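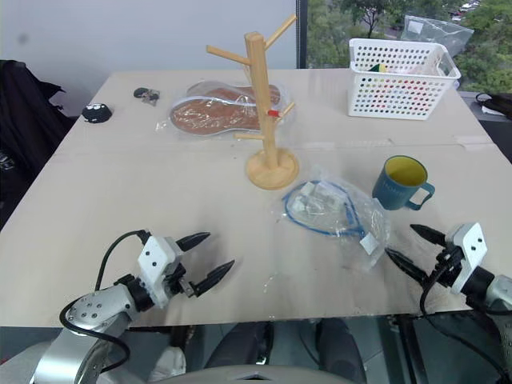

A wooden mug tree, a bagged pair of insoles and a set of keys on a tabletop.

Zaden Releases Catalog of Out-of-Print History Titles to Libraries

Zaden, the reprint and digital lending imprint of Zuller, will open its catalog of out-of-print history and political theory to public and academic libraries in March. The first release contains 690 titles. A further 200 are in preparation and will be added as rights are cleared.

Each title is supplied as a reflowable e-book and as a page-image PDF. The page-image version keeps the pagination of the printed edition, including front matter, plates and index, so that existing citations remain valid. The reflowable version carries the original page numbers as embedded markers. Where a title was issued in more than one printing, the record states which printing was used and whether the text was altered.

Bibliographic records are delivered in MARC 21 format at the time of purchase. Notes on bibliographies and indexes have been rechecked against the printed volumes. In earlier files supplied to Zaden, the starting page of a bibliography was often missing or had been dropped during conversion. These fields have been corrected by hand.

"Most of the work was in the records," said Weidong Xue, head of metadata at Zaden. "Scanning a book takes an afternoon. Finding out that two records describe the same 1,000-page book under different subtitles takes longer, and it has to be settled before the file goes out."
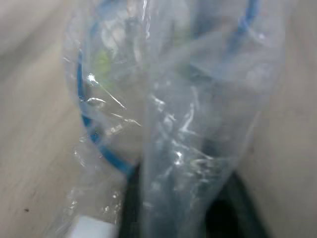
Libraries may buy titles singly or take the full collection under an annual license. Single titles are sold with perpetual access for 2 simultaneous readers. The annual license has no limit on simultaneous readers and includes all titles added during the license period. Interlibrary loan of individual chapters is permitted under both arrangements.

Files are hosted on the Steseo platform and can be read in a browser without additional software. Libraries with their own hosting may request local copies. Search covers the full text, footnotes and index entries. Text in non-Latin scripts is searchable in the page-image version only; support in the reflowable version is planned for a later update.

Print copies of selected titles will be produced on demand by Matsuda in paperback and library binding. Print orders are placed through the same account as digital purchases and are invoiced separately.

A title list in spreadsheet form, sample records and license terms are available on request from the Zaden library sales desk.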